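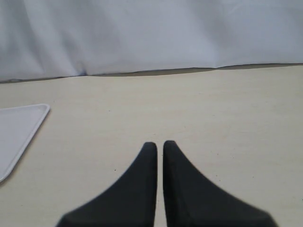

Every April somebody tells us the answer to screens is a wooden puzzle, and every April I agree to try one out and write it up for this newsletter. The one doing the rounds at the Kikville games table is a burr: a handful of notched wooden sticks that lock into a knot. You take it apart, you put it back together, and you are supposed to come out calmer and sharper. I've had it at my elbow for 7 evenings and I'm not convinced about either.

Taking it apart is the easy half, and I suspect it's the only half most people ever do. One stick slides, the rest sag, and there you are with a pile of parts and no memory of how they sat together. The sheet from Erkwood, who lend the things out, says a beginner should be back to a finished knot in 24 minutes. I would like to meet this beginner.
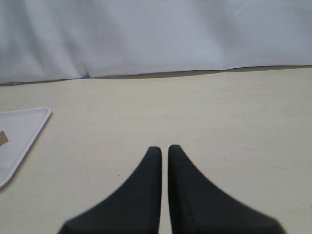 The sheet also says to clear a wide, plain surface first, and I'll give them that one. On a patterned tablecloth you lose the notches completely. A light tabletop is much better, and a tray is better still if you have one with a rim – pieces that get dropped in a temper stay where they land.

As for the health claims, I went looking for something to back them up and found the word "mindful" four times and not much else. I can report that I went to bed later than usual and thought about notches.

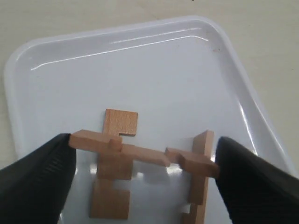 Zoila Chambi wrote in to say I was going at it wrong, and that I should stop trying to hold the whole knot in my hands. She builds hers resting on a flat bottom, gets an upright and a crossbar to sit together, and only then worries about the rest. She also thinks 24 minutes is perfectly fair.

Fine. I tried it her way and did get further, though "further" is still a long way from done. What helped more was laying two sticks next to each other and comparing the cuts before picking up anything else. 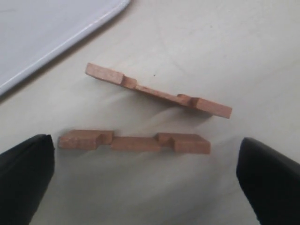
They look like twins until you turn one over, and then you start to wonder. I've taken to marking the ends with soft pencil, and Jhair Apaza calls that cheating. Maybe so, but it rubs off.

Would I pay for one? Not at the 50 dollars the gift shop in Gastitmont wants. Borrow it from the games table first, and if you get it back together, bring it in assembled. Mine is going back in a bag.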